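Kosow Microwave Condition Records

README, version 2

Contents of this release

units.csv
visits.csv
parts.csv
notes.txt
codes.txt
README.txt (this file)

Summary

Kosow is a small set of condition records for countertop microwave ovens kept in shared rooms: break rooms, study rooms, open offices. It covers 18 ovens and 291 visits. Each visit records where the oven stands, the state of the door, the cavity and the turntable, what was on top of the oven, and what was cleaned. The records were started as a maintenance log for the Groton building and were put into a common format when the Rallach annex was added.

The set is maintained by Zahira Ginting. The code list and the checking script were written by Murali Kotian. Release date: Thursday, August 8, 2019.

Scope

Only freestanding ovens with a side-hinged door and a rotating turntable are included. Built-in units, drawer units and flatbed units are out of scope. Toaster ovens with a microwave function were logged for a time under type X and have been removed from this version. Their unit numbers have not been reused, which is why the numbering in units.csv has gaps.

Rooms are included only if more than one person uses the oven. A unit in a private office was dropped in December when this rule was written down.

File descriptions

units.csv has one row per oven.

unit_id: two letters and two digits. GR for Groton, RA for Rallach.
body_color: white, black, silver, other.
hinge_side: left or right, as seen by a person facing the oven.
control_type: knobs, keypad, mixed.
support_surface: desk, table, counter, shelf, cart, refrigerator top.
surface_color: free text, lowercase.
clear_left, clear_right, clear_top: free space in inches, whole numbers, rounded down.
first_seen: visit number of the first entry for the unit.

visits.csv has one row per visit.

visit_id: running number, not reset per unit.
unit_id: key into units.csv.
door_on_arrival: open, closed, ajar.
turntable_state: seated, off center, missing, broken.
support_ring: seated, off center, missing, not checked.
soil_cavity, soil_door, soil_top: 0 to 3, see grading below.
items_on_top: free text, separated by semicolons. Blank means none.
action: none, wipe, wash plate, full clean, report.
observer: initials.

parts.csv has one row per part replaced or requested. Most rows are turntable plates. The column fit_ok was added late and is blank for the earlier rows. Plate diameters were measured across the rim, with the plate out of the oven.

notes.txt holds remarks that did not fit a column, in the order they were written. Each starts with a visit_id. Spelling has been left alone.

Terms used

Plate means the round turntable. Ring means whatever part sits under the plate and lets it turn, including the three-armed pieces that fit over the drive shaft. Earlier sheets call this part "spider," "star" or "wheel." All were changed to ring in visits.csv and left as written in notes.txt.

Cavity means the whole inside, including the ceiling. Front frame means the flat rim that the door closes against, including the latch slots.

Door position is recorded before anything is touched. "Ajar" means the latch has not caught but the gap at the free edge is smaller than a hand. Wider than that is "open."

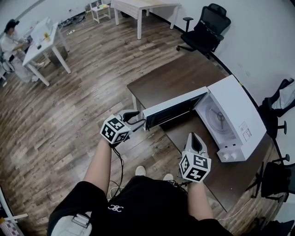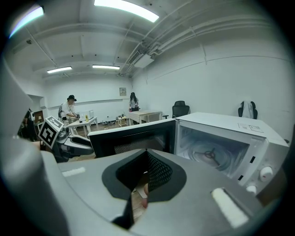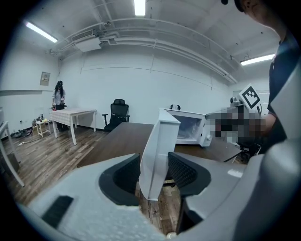 Door open, turntable in place.

Grading of soil

0: nothing visible with the door fully open and the room lights on.
1: isolated spots that come off with a damp cloth in one pass.
2: spots or film that need soap, or a second pass.
3: hardened residue, or residue under the ring.

Grade the worst area, not the average. If the plate is dirty and the walls are clean, the grade for the cavity is the grade for the floor under the plate after lifting it out. The plate itself has no grade; record "wash plate" under action if it was washed.

The ceiling was skipped by several observers during the first weeks. Those rows are marked c in the flags column and should be left out of any comparison of soil_cavity between rooms.

The perforated screen in the door window is graded from the inside only. Marks that can be seen through the glass but cannot be reached with a cloth are treated as damage and go to notes.txt.

Cleaning procedure

The steps are given here because the action codes depend on them.

1. Open the door as far as it will go without force. Check that it does not strike a chair, a wall or a monitor.
2. Unplug the oven if the plug can be reached without moving the desk or table.
3. Lift out the plate with both hands. Lay it on a folded towel.
4. Lift off the ring. Wipe the track or the shaft area underneath.
5. Wipe the ceiling, back, sides and floor of the cavity, in that order, with a cloth wrung out in warm water and a little dish soap.
6. Wipe the inside of the door and the front frame. Keep the cloth out of the latch slots.
7. Wipe the knobs or keypad with a nearly dry cloth. Do not spray.
8. Dry everything with a second cloth.
9. Put back the ring, then the plate. Turn the plate once by hand.
10. Close the door, wipe the outside and the top, and plug the oven back in.

Steps 5 to 10 without lifting the plate are recorded as "wipe." All ten steps are "full clean." Steps 3, 4 and 9 with the plate washed in a sink are "wash plate." If a plate was washed during a full clean, only "full clean" is entered.

For hardened residue, heat one cup of water in a microwave-safe bowl with a wooden spoon standing in it for two minutes, leave the door shut for five, then start at step 2. Use oven gloves for the bowl. No abrasive pads and no oven cleaner.

Placement checks

Most ovens in the set stand on ordinary office furniture, and desks are the most common support. The following are checked on every visit.

The front feet must be fully on the surface, at least one inch behind the front edge.

The door must open fully over the desk or over clear floor. Rolling chairs are the usual obstruction. Push the chair back and enter chair in the notes; do not enter the chair as an item on top.

The cord must not cross a walking path. A cord that runs along a wall or behind a table leg is acceptable.

Clearance at the top is measured to the next fixed surface. Items resting on top of the oven do not reduce clear_top, though they are listed in items_on_top. Stickers and labels fixed to the case are not items.

If the desk moves when the door is pulled, enter wobble in the notes. Desks with separate metal legs were tightened once at Groton and not rechecked.

Known problems

Visits 18 and earlier were copied from paper. Times were not written on the paper sheets and are blank.

hinge_side was entered as seen from behind the oven for RA02 and RA03. The mistake was found by comparing the notes and has been corrected in units.csv. Copies of version 1 still carry the wrong value.

The word "counter" was used for desks by one observer. We corrected the rows where the room plan settled the matter. The rest have counter in the column and a question mark in the flags.

Control type is "knobs" for any oven with only rotary controls, whatever their number or size. Version 1 had separate values for one and two knobs. Observers did not agree on whether the door release counted, so the values were merged.

Soil grades were given by whoever did the cleaning. The two people who covered both buildings graded the same ovens on one round and differed mostly between 1 and 2. Treat those grades as close. A 3 is dependable.

There are no power readings. A water heating test was tried with the Tarigan sheet layout, on units in one room only, and the results are not included.

Checking

check.py is not part of this release. It reads visits.csv and reports unknown codes, unit_ids with no row in units.csv, and any visit where turntable_state is seated and support_ring is missing. The last combination is physically possible (the plate can lie flat on the cavity floor) and there are a few such rows. They are correct as entered.

Suggested use

The set is suitable for planning cleaning rounds, for ordering spare plates and rings, and for deciding where a shared oven should stand in a room with desks. It is too small for comparing makes, and makes are not recorded.

Changes from version 1

Added clear_top.
Added the flags column.
Merged the knob values.
Removed type X units.
Renamed "dirty" columns to "soil."
Corrected the hinge side for two Rallach units.
Moved plate diameters from notes.txt to parts.csv.

Corrections

Send corrections to Zahira Ginting with the visit_id and the column name. Questions about codes.txt go to Murali Kotian. Please do not send edited copies of visits.csv; line endings were changed in the last one and every row had to be compared by hand.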